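Bingate Trips support
Ticket: Ferry and hotel dates do not match after itinerary change
Product: Bingate Trips, group booking
Status: Resolved
Priority: High
Category: Itinerary sync / ferry segments

Customer report

I booked an island trip through Bingate for four adults. It starts with two nights in Suvska, then a ferry to Plorell, then a ferry back to the mainland. In October I moved the Plorell leg one day later using the Change Dates button. The hotel in Plorell moved. The ferry did not. My itinerary page now shows us arriving in Plorell on the old day, with no room for that night, and the Suvska hotel still ends on the old day too.

The confirmation email shows something different again. It has the new ferry day but the old departure time, 7:40 a.m. The app says 9:15 a.m. I need to know which one is real before we leave. I have already been charged a change fee of $40 and I would like to know what it was for.

What I have tried so far:
Logged out and back in on the website
Deleted the app and installed it again
Opened the itinerary on a different phone
Used the Resend Confirmation link, which sent the same email

First reply from support

Thank you for the details. We can see the booking and we can see the mismatch. The ferry on the Suvska to Plorell route is run by Boutros, and Boutros segments are held as a separate reservation inside your trip. When you change a hotel date, our system sends a change request to the ferry operator and waits for a reply. In your case the request shows as "pending operator" and has been in that state since you made the change.

Please do not press Change Dates again for now. A second request would open a second pending change, and we would then have to cancel both by hand.

Can you send us the following:
The six-character ferry reference from the email, not the Bingate trip number
The time zone your phone is set to
Whether all four travelers show on the ferry segment, or only the lead traveler

Customer reply

I have sent the ferry reference through the secure form. The phone is set to my home time zone, automatic. All four travelers show on the website. In the app, only I show on the ferry and the other three are listed under "unassigned."

I also checked the Boutros site directly with the reference. It finds the booking, on the old day, at 9:15 a.m., for four passengers. So the email is wrong about the time, and I suppose the new day was never booked at all.
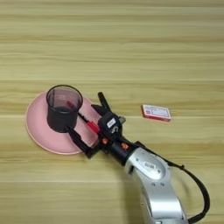 One more thing. The trip page has a green bar that says 100% confirmed. If the ferry change is still pending, that bar should not be green. I would not have looked any further if a friend in the group had not asked me what time we needed to be at the harbor.

Support, second reply

You are right on both points. The change never went through on the operator side. Our notes from checking the booking:

1. The change request was sent to Boutros correctly, with the new date and four passengers.
2. Boutros replied that the 9:15 a.m. sailing does not run on the new day. The only sailing to Plorell that day leaves at 7:40 a.m.
3. Our system accepted the new time for the email but did not write it to the itinerary. It was waiting for you to approve the new time, and the approval message was never sent.
4. The Suvska hotel was not extended. Its new checkout date was tied to the ferry change.

So the email was showing the proposed sailing, and the app was showing the old one. Neither screen said which was which.

The "unassigned" travelers are a display problem. Passenger names are attached to the ferry reservation and Boutros has all four.

You have two ways to go from here. We can book the 7:40 a.m. sailing on the new day and add a night in Suvska at the same hotel, same room type. Or we can put everything back to the original dates. The Plorell hotel still has your old nights available as of this morning and will hold them until 6 p.m. Monday.

Customer reply

Please go with the 7:40 sailing and the extra night in Suvska. We don't mind the early start. Two questions. Does breakfast come with the extra night, and do we have to print the ferry tickets? I read on another page that Boutros does not take phone tickets at the smaller harbor.

Support, third reply

The changes are done. Current status of each part:

Suvska hotel: extended by one night, breakfast included on all mornings. The dining room opens at 7 a.m., which is too late for your sailing, so we have asked for packed breakfasts on the last day. The hotel has agreed.
Ferry, Suvska to Plorell: confirmed, 7:40 a.m., four passengers. Check-in closes 30 minutes before departure.
Plorell hotel: confirmed on the new dates.
Ferry, Plorell to mainland: no change.

On tickets – phone tickets are accepted at the main harbor in Suvska. At Plorell the ticket office asks for paper. You can print at home or collect paper tickets from the machine on the quay with your ferry reference.

The $40 fee was an operator change fee, taken when the request was sent. As the request was not completed, we have refunded it to the card you used. No fee has been charged for the changes made today. The extra night in Suvska is billed by the hotel at checkout, at the rate shown on your itinerary.

To refresh the app, open the trip, pull down on the page until the spinner shows, then close and reopen it. If the old time is still there, go to Settings, Offline Trips, and remove the saved copy. Reinstalling does not clear it if your phone restores app data from a backup.

Customer reply

Removing the saved copy worked. The app and the website now both say 7:40 and the new day. The three others are still listed as unassigned in the app but I can live with that. The refund is showing as pending on my card.

Closing notes

Cause: operator proposed a different sailing; approval message to customer not sent; itinerary not updated.
Fix for this booking: ferry and hotel changed by hand, fee refunded.
Follow-up: status bar to show "waiting for operator" when any segment is pending. Passed to the itinerary team.
Follow-up: unassigned travelers on Boutros segments in the app. Known issue, still open, no date yet.
Workaround for other customers with the same problem: check the ferry reference on the operator's site before travel and contact support if the day or time is different from the itinerary.

Ticket closed by support. Replying to this ticket will reopen it.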